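Home Clubs Young Engineers Explainers Contact

How a Robot Learns to Handle Plates
An explainer for readers in Years 4 to 6

The Plirberg Robotics Club is open to pupils at Ranska School. Its members are working on a project named Duda. The aim of the project is to teach a robot with two arms to handle dishes safely. The club is led by Keir Urquhart, and Jarosław Zalewska advises pupils on programming.

A robot arm has joints, much as your own arm has a shoulder, an elbow and a wrist. Each joint contains a motor. A computer tells every motor how far to turn, and the arm moves.

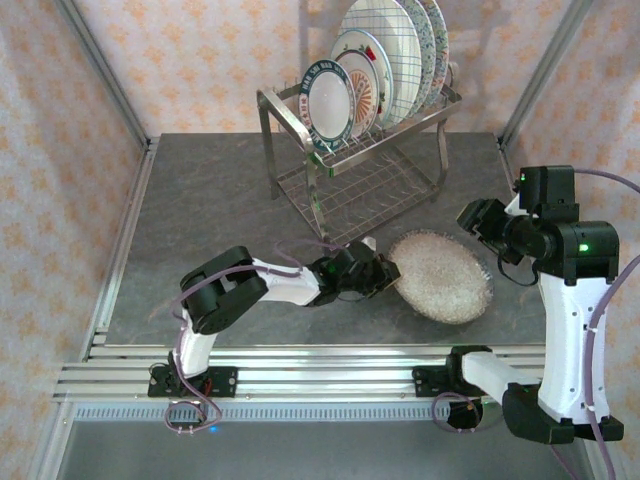
The two arms at the workstation, with the dish rack at the back and a glass dish between them.

Pupils begin by guiding the arms through a task by hand. The computer records each movement, and one complete recording is called a demonstration. The club has made 602 demonstrations and hopes to reach 2,000 by June. A computer program then looks for patterns in the recordings, so that the robot may attempt the task by itself.

Plates are a difficult subject. They are smooth and curved, and they can chip if they are held too tightly. A gripper must press firmly enough to keep hold of the plate and gently enough to leave it whole.
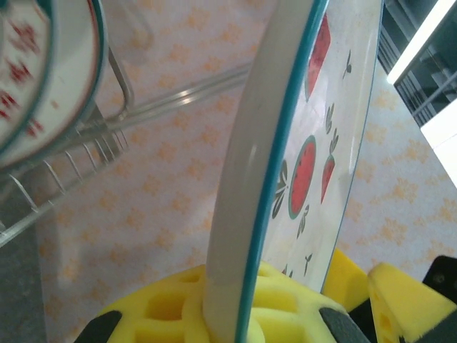

MATERIALS AND GRIP

The yellow pads on the gripper are made of foam. Foam is soft and changes shape when it is pressed, so more of the pad touches the rim of the plate. This increases friction, the force that stops two surfaces from sliding past each other.

Pupils who wish to join Duda should speak to Mr Urquhart. Members must be at least 10 years of age.

Related pages
What Is a Motor?
Friction in Everyday Life
The Rarnon Challenge: Rules for School Teams
Safety in the Robotics Room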